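# Chapter 3: Choosing a Two-Armed Kit

I'll own up straight away: I bought my first robot kit on the strength of its brochure, and I'd like you to do better. So we're going to spend this chapter with one product, the Grodton bench kit, and pick at it the way a fussy buyer would (you'll be a fussy buyer by the end, I promise!).

Grodton sell it as two arms, two-finger grippers and a fitting visit. I've had ours on household bottles, and what I keep coming back to is handles. They curve, they get thicker as they go, and the fingers have to settle on one spot. With a pink bottle I like to go for the tip, up at the narrow end. 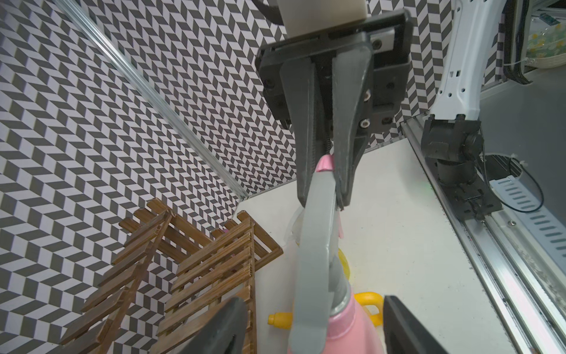 What should you ask a supplier before you pay for a kit like this one?

Ask what the price leaves out. Spare fingers, software updates and a second fitting visit are often charged separately, and you want them all written on the quote.

My colleague Ebenezer Quaye did just that with the Grodton people and came back with 242 pounds of extras, most of it for fingers – I was cross for a whole afternoon. We'll go through his quote line by line in section 3.2, next to a rival one from Vestudetti. Have a pencil handy, and try marking the charges you'd argue with before you read what we did.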